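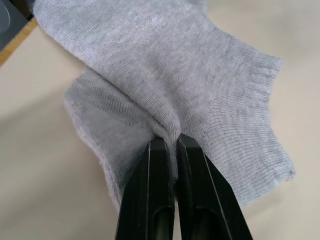 We've had the Zumetti wrist camera kit on our arm for 5 weeks now, and I've grown very fond of it, with a few grumbles I'll get to. Our job is teaching a policy to sort and fold laundry, so what we need is examples, and lots of them — 538 so far, out of the 2,000 we promised ourselves by July.

Setup took me one Monday morning, coffee included. The mount went on without a fuss, and the Nyberg recorder software found the camera right away (a lovely change from our old Rurkwood bracket, which I won't miss!).

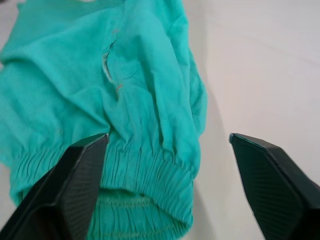
Clothes are where it earns its keep. Knit fabric, thin woven stuff, gathered cuffs — you get folds and stitching close up, and that helps so much when you're deciding which grasps to keep. My grumbles: the cable is too short, and the labeling screen makes you confirm every single delete twice. I'd still buy it again, and I've already asked for 2 more for our bench in Urham.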